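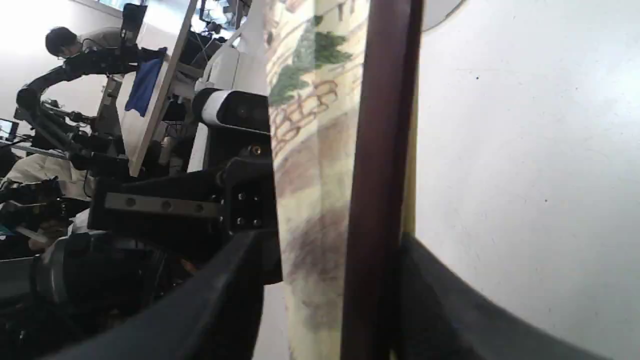 Block printing on cloth

Block printing on cloth is a way of decorating fabric by pressing a carved and inked block onto its surface by hand. It is one of the oldest forms of textile printing and is still carried out in small workshops, schools and homes. The method can be used on cotton, linen, silk and some kinds of wool, and the same blocks can usually be used on paper.

Blocks

A block is normally cut from a close-grained hardwood, such as pear, sycamore or teak. The design is drawn or traced onto the smooth face, and the areas that are not meant to print are cut away with gouges and chisels. What remains is a raised surface that carries the color. Fine lines wear down quickly in wood, so some makers set strips of copper or brass into the block on edge. Large flat areas may be covered with felt, which holds more dye than bare wood and gives a more even print.

A separate block is needed for each color. The block that carries the outline is often called the key block. The others are cut to fit it, and small pins at the corners leave dots on the cloth that show the printer where the next block should go. Linoleum came into use for textile blocks in the early twentieth century. It is softer and cheaper than wood and can be cut without much training, but it cracks with age and does not hold very fine detail.

Dyes and pastes

Color may be put on the cloth directly, as a thickened dye or pigment, or indirectly. In mordant printing, a metal salt is printed first and the whole cloth is then placed in a dye bath. The dye fixes firmly only where the salt has been laid down. In resist printing, a paste of wax, mud, gum or starch is printed to keep the dye out, and the pattern is left in the color of the ground cloth. Discharge printing works in the opposite direction and removes color from cloth that has already been dyed.

Thickeners matter a great deal in all of these methods. A paste that is too thin will bleed along the threads, and one that is too stiff leaves bare patches. Gum arabic, gum tragacanth and sodium alginate are all common. Many workshops mix their own and keep the proportions to themselves.

Printing

The cloth is washed to remove starch and oil, then stretched and pinned over a padded table. The color is spread in a shallow tray over a cushioned base. The printer presses the block into the tray, sets it down on the cloth and strikes the back with the side of the hand or a small mallet. Work usually moves along the table in one direction, with the outline printed first and the filling colors afterward. Slight gaps and overlaps between one impression and the next are normal in hand-printed cloth, and buyers often look for them as a sign of how it was made.

After printing, the cloth is dried and the color is fixed by steam, dry heat or a chemical bath, depending on the dye. It is then rinsed until the water runs clear.

The Altham workshop

One small workshop that has been described in some detail is that of Altham, a maker of curtain cloth and table linen. Its block store was listed by Nélida Fuentealba and Khalil Haddad, who recorded 1,694 blocks. Of these, 1,340 were cut in pear wood, and most of the rest were in sycamore. The list groups the blocks by pattern. The largest group belongs to Trallik, a woodland design in 44 blocks that was drawn by Aldo Zuccaro and could be printed in several color schemes. A smaller border pattern, Fitis, used only three.

Many of the blocks show signs of repair, with new pieces let into worn edges. Fuentealba notes that outline blocks were replaced more often than filling blocks, and that some patterns survive with a key block much newer than the others. The list was last revised in August 2025.

Care and storage

Blocks should be brushed clean after use and dried slowly, away from direct heat. They are stored on edge, with air between them, in a room where the humidity does not change sharply — warping is the most common form of damage, followed by insects. Printed cloth keeps best rolled on a tube with the printed side outward. Folding weakens the fibers along the crease and can crack heavy pigment prints.

See also

Batik
Linocut
Mordant
Screen printing
Wallpaper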